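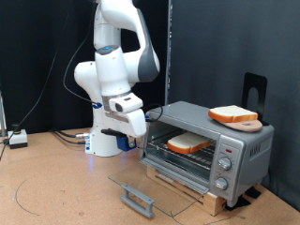
Robotic arm beside a silver toaster oven.

MUSEUM STUDIES: HISTORY AND PUBLIC DISPLAY
Handout 6: Renaming and Relabeling

This session considers how a museum responds when the source of its founding money is called into question. The case for study is the Purnine Museum in Castdale, which opened with a gift from the Dumitrescu family. The family's fortune came from plantations worked by forced labor, a fact left out of the galleries until 2000.

In March of that year the trustees approved new wall labels for the entrance hall. The portrait of the founder stayed in place. A later review covered 1003 objects and found that 14 had labels naming the family without any mention of how it grew rich. Students should read the review in full — the appendix on loans is optional.

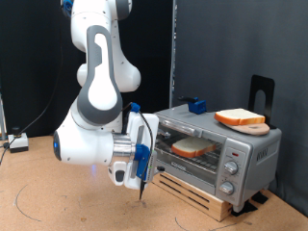

Points for Discussion

Who should write a label on a disputed subject, and should the writer be named? The Purnine labels are unsigned. At the Ralto Gallery, which faced a similar question, each label carries the initials of its author.

Consider also the difference between moving an object and removing it. A portrait sent to storage can be seen only by appointment. One placed in a side gallery remains on public view, with room for a longer text.

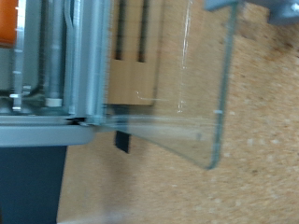

Chiharu Wada argues that the side gallery is the weaker choice, as most visitors never leave the main route and will miss both the portrait and the text. Students may agree or disagree, but should support their view with evidence from the review.

Written responses of two pages are due June 18, 2024. Late work should be sent to Wakana Shimada.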